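December, after lunch

Back from the Stonlow talk on why people first wore clothes. I went in doubtful and came out about the same.
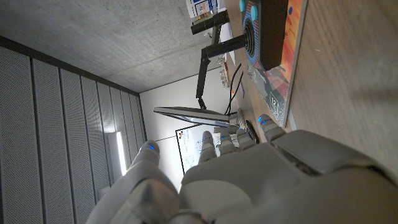

Savita Bhardwaj spoke for most of an hour and her line was that clothing began as a way of showing rank. Warmth came second, she says. Maybe. She had 2 grave finds to go on, both with beads sewn in rows, and from those she got to whole villages dressing up to impress the neighbors. Beads last. Plain hide rots. I'd want to know what the other graves held before I bought any of it.

Ashraful Patwary asked about cold places where people wore very little, and she said that proved her point. It seems to me it proves people get used to cold. He didn't look satisfied either, but he sat down.

Then the man from Futen got up to sell us a wool cape "based on ancient patterns." 200 dollars! I turned the hem over and the stitching was done by machine, 30 stitches to a few inches, all the same length. Ancient, my foot.

Borrowed the Wanigasekara book on bark cloth from the table by the door. The first chapter says modesty explains everything, so that makes a third theory before supper. Must return it in 20 days. Also the gray coat still needs a button, and I have put that off since the Pliltside trip.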